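Kitchen fruit ripening in baskets

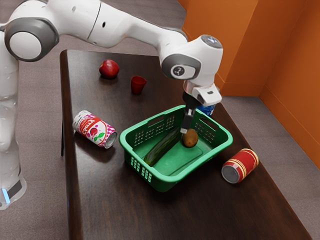 A kiwi in a green plastic basket on a wooden table.

Kitchen fruit ripening is the household practice of leaving hard fruit at room temperature until it softens. It is most often applied to kiwis, pears, avocados, bananas and peaches. A large body of kitchen advice has grown up around it, much of it repeated from one cookbook to the next with little sign that anyone checked.

Background

Fruits are usually divided into those that go on ripening after picking and those that mostly do not. The first group gives off ethylene, a gas that also acts as a signal to the fruit itself. This part of the subject is well supported. The claims built on top of it are less so, and popular sources tend to run the two together.

Kiwis are picked hard and can be stored cold for months. Once brought into a warm room they soften over several days, though the time depends on how they were stored and how mature they were when picked. Labels that promise a fixed number of days should be read with that in mind.

The paper bag method

The best known advice is to close the fruit in a paper bag with a banana or an apple. The reasoning is sound as far as it goes, as the bag holds some of the ethylene near the fruit. How much time it saves in an ordinary kitchen is another matter. Many accounts give no starting firmness and no fruit left outside the bag for comparison.

Myfanwy Jarman, in her household handbook Divlow, reported a home trial with 36 kiwis, of which 20 were bagged and the rest left on a counter. She found the bagged fruit ready 2 days sooner. The trial is often quoted as proof. It was run once, in one kitchen, and ripeness was judged by thumb by the person who had packed the bags. Kazlauskienė, reviewing the handbook, accepted the direction of the result but thought the size of the effect could not be known from it.

Baskets and bowls

Claims that one container ripens fruit better than another are common and poorly supported. Open baskets let air move around the fruit, and this may slow the growth of mold where skins touch. It also lets ethylene drift away - the opposite of what the bag is meant to do. Writers who recommend both on the same page rarely mention the conflict.

The so-called Bredstead rule holds that fruit should be turned every morning in May and left alone in winter. Its origin is unclear. The name suggests a place, but no early printed source has been produced, and the rule should probably be treated as folklore.

Ripening products

Small inserts and lined boxes are sold with the promise of even ripening. The Prirkovik box, a lidded tray, was advertised as working on "all fruit," a claim that cannot be right for grapes or strawberries, which gain little sweetness after picking. The wording was later changed to "most fruit." No test results were published with either version.

See also

Ethylene
Cold storage of fruit
Food folklore

This page was last edited on March 1, 2018.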